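Brolport revises service routine for hand-held grippers

23 Sep 2019

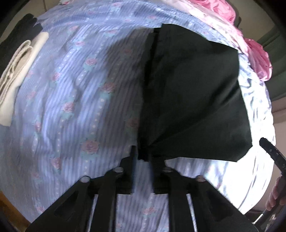
Shorter interval for finger checks

Brolport has changed the way it looks after the hand-held grippers used in its Hasix cloth-handling project. The fingers are now checked after every 450 grasps. Until May they were checked only when an operator reported a slipped cloth, and by then the screws had often worked loose enough to shift the closing position.

The tool is a black plastic body with two broad, slotted fingers. An operator carries it to the work, closes it on the fabric and lifts. Bed linen and clothing make up most of the current work, with dark cloth on a patterned sheet among the setups in use. Thin fabric is the harder case for the mechanism. A fold of one or two layers leaves little room for error, and a finger that sits slightly out of line will pinch at one corner and let the rest of the edge go.

What the check covers

The operator first wipes the inner faces of both fingers with a dry cloth. Lint collects in the slots and along the rails, and is brushed out from the back of the tool toward the front. Compressed air is no longer used – it drove fibers deeper into the slides.

The body screws are then tightened in two passes, working from the middle outward. Purves, which supplies the printed parts, has asked for a hand driver only. Powered drivers had crushed the plastic under the screw heads on several older bodies, and those have been withdrawn.

With the screws set, the fingers are closed on a paper strip at the tip, the center and the base. The strip should drag evenly at all three points. If it pulls free at the tip, the finger is removed, the seat is cleaned and the finger is refitted before the test is repeated. A finger that fails twice is replaced, and its partner is replaced with it.

The full routine takes 13 minutes. A change of fingers brings it to 35.

Results so far

Under the new interval, 94 percent of tools have passed the paper test at the first attempt. Most of the remainder needed only a second pass on the screws. Wear on the rails has been low, and the dry lubricant specified by Jurkari has been kept. Oil is still ruled out on any part that can touch fabric.

Brolport has also started a written card for each tool. It lists the grasp count at the last check, the parts fitted and the result at each point of the paper test. Cards stay with the tool when it moves between sites.

A revised finger with a replaceable contact strip is being tested at Purves. The closing faces would then be changed without disturbing the screws. Existing bodies will accept the new part – the mounting pattern is the same – but no delivery date has been set.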